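Greifen bei wenig Licht
Wie die Gruppe um Siu-ming Yip Manipulationsstrategien für schlecht beleuchtete Küchen trainiert

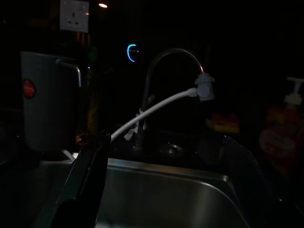 Blick der Handgelenkkamera auf eine Edelstahlspüle: Links unten ragt ein Greiferfinger ins Bild, darüber verläuft der weiße Schlauch, der über einen Adapter am Wasserhahn angeschlossen ist.

Gelernte Greifstrategien werden in der Regel unter Laborlicht aufgezeichnet und unter Laborlicht geprüft. Wohnungen sind anders beleuchtet. Am Abend brennt in der Küche oft nur eine entfernte Lampe, die Arbeitsfläche liegt im Schatten des Arms, und die wenigen hellen Punkte im Bild sind Reflexe auf Metall oder Leuchtdioden von Geräten. Für ein Netz, das aus Kamerabildern direkt Gelenkbewegungen ableitet, liegt ein solches Bild weit außerhalb der Verteilung, auf der es gelernt hat.

Das Projekt Hilunow untersucht, wie weit sich dieser Abstand ohne zusätzliche Sensorik verringern lässt. Die Vorgabe war eng gefasst: keine Lampe am Greifer, keine Tiefenkamera, keine Marker an den Gegenständen. Zur Verfügung stehen eine kleine Farbkamera am Handgelenk, die Gelenkwinkel und der Motorstrom des Greifers. »Eine Lampe am Arm löst das Helligkeitsproblem und erzeugt ein Reflexionsproblem«, sagt Siu-ming Yip, Leiterin des Vorhabens. »In einer Edelstahlspüle sieht die Kamera dann vor allem die Lampe.«

Biegsame Objekte als Testfall

Als Aufgabe wählte die Gruppe das Führen eines Schlauchs an der Spüle. Der Greifer soll den Schlauch unterhalb des Anschlusses fassen und das freie Ende über das Becken bringen, ohne am Adapter zu ziehen. Das ist aus zwei Gründen schwieriger als das Greifen einer Tasse. Ein Schlauch hat keine feste Form, seine Lage muss also bei jedem Versuch neu bestimmt werden. Außerdem ist er mit dem Hahn verbunden; jede Bewegung überträgt Kräfte auf eine Stelle, die das System nicht unmittelbar misst.

Die Demonstrationen wurden per Teleoperation aufgenommen. Insgesamt liegen 1000 Durchläufe vor, verteilt auf mehrere Küchen und Lichtverhältnisse vom hellen Tag bis zur fast vollständigen Dunkelheit. Die Umgebungen wurden dafür nicht aufgeräumt. Gegenstände auf der Ablage, Kabel und Kontrollleuchten blieben, wo sie waren. Die Bedienerinnen und Bediener sahen während der Aufnahme ausschließlich das Kamerabild des Roboters. Damit sollte verhindert werden, dass in den Daten Bewegungen auftauchen, die sich aus dem Bild allein nicht begründen lassen.

Zwei Stufen statt Aufhellung

Der naheliegende Weg wäre, dunkle Bilder vor der Verarbeitung aufzuhellen. Die Gruppe hat ihn erprobt und verworfen. Bei hoher Verstärkung wird das Sensorrauschen in den Schattenbereichen so stark, dass das Netz darin Kanten findet. Eine Entrauschung wiederum glättet genau die schwachen Texturen, an denen sich ein Schlauch von seinem Hintergrund unterscheiden lässt.

Das nun verwendete Verfahren mit dem Namen Todora arbeitet in zwei Stufen. In der ersten wird ein Bildencoder auf Paaren trainiert, die dieselbe Szene bei verschiedener Beleuchtung zeigen. Der Arm fährt dazu eine gespeicherte Pose an und hält sie, während das Raumlicht verändert wird. Der Encoder lernt, beiden Aufnahmen ähnliche Merkmale zuzuordnen. Ein zusätzlicher Verlustterm bestraft Merkmale, die sich allein aus der Position heller Punkte vorhersagen lassen. Lichtquellen und ihre Spiegelungen verlieren dadurch an Gewicht.

In der zweiten Stufe wird der Encoder eingefroren und die eigentliche Strategie auf den Demonstrationen gelernt. Sie gibt kurze Bewegungsabschnitte aus und schätzt zu jedem Abschnitt die eigene Unsicherheit. Überschreitet diese einen Schwellenwert, verkürzt das System den Abschnitt und verringert die Geschwindigkeit. Der Motorstrom dient beim Schließen der Finger als zweite Informationsquelle: Bleibt der erwartete Anstieg aus, wird der Griff als leer gewertet und aus leicht versetzter Position wiederholt, höchstens 3-mal je Durchlauf.

Ergebnisse und Grenzen

Verglichen wurde Todora mit einer Strategie gleicher Größe, die auf denselben Demonstrationen, aber ohne die erste Stufe trainiert worden war. Bei Tageslicht fanden die Forschenden keinen belastbaren Unterschied. Mit abnehmender Helligkeit gingen die Kurven auseinander. Die Vergleichsstrategie steuerte im Dunkeln wiederholt Reflexe am Metall an, während Todora häufiger langsamer wurde und den Schlauch im zweiten Anlauf fasste. Der Preis ist Zeit: In den dunkelsten Umgebungen dauerte ein Durchlauf etwa 2-mal so lange wie bei Tageslicht.

Ungelöst bleibt die Selbstverdeckung. Eine Kamera am Handgelenk sieht die eigenen Finger groß im Vordergrund, und bei wenig Licht verschmelzen deren Umrisse mit dem Hintergrund. Wo der Finger endet und der Schatten beginnt, ist aus einem Einzelbild kaum zu entscheiden. Die Gruppe blendet deshalb aus den Gelenkdaten berechnete Fingerkonturen als zusätzlichen Bildkanal ein. Das verringert die Zahl der Fehlgriffe, setzt aber eine genaue Kalibrierung voraus, die sich nach Kollisionen verschiebt.

Auch die Übertragung auf andere Kameras ist offen. Der Encoder ist an das Rauschverhalten des verwendeten Sensors gebunden. Ein Versuch mit dem Greifer Sutter, dessen Kamera eine andere Belichtungsregelung besitzt, brachte im Mai deutlich schwächere Ergebnisse. Erst nach einer Neuaufnahme der Beleuchtungspaare näherten sich die Werte wieder an. Der Aufwand dafür ist gering, da sich die Paare ohne Bedienpersonal aufzeichnen lassen - er fällt allerdings bei jedem Sensorwechsel erneut an.

Als nächste Aufgabe ist das Abziehen und Aufstecken des Schlauchadapters vorgesehen. Dafür reicht der Motorstrom als Kraftsignal voraussichtlich nicht aus. Yip will prüfen, ob sich die Belastung des Anschlusses aus der Verformung des Schlauchs im Bild schätzen lässt. Die Aufzeichnungssoftware Pronirer wird dazu um eine Funktion erweitert, mit der sich Bildfolgen und Referenzmessungen eines externen Kraftsensors zeitgleich speichern lassen. Der Sensor soll nur während des Trainings eingesetzt werden.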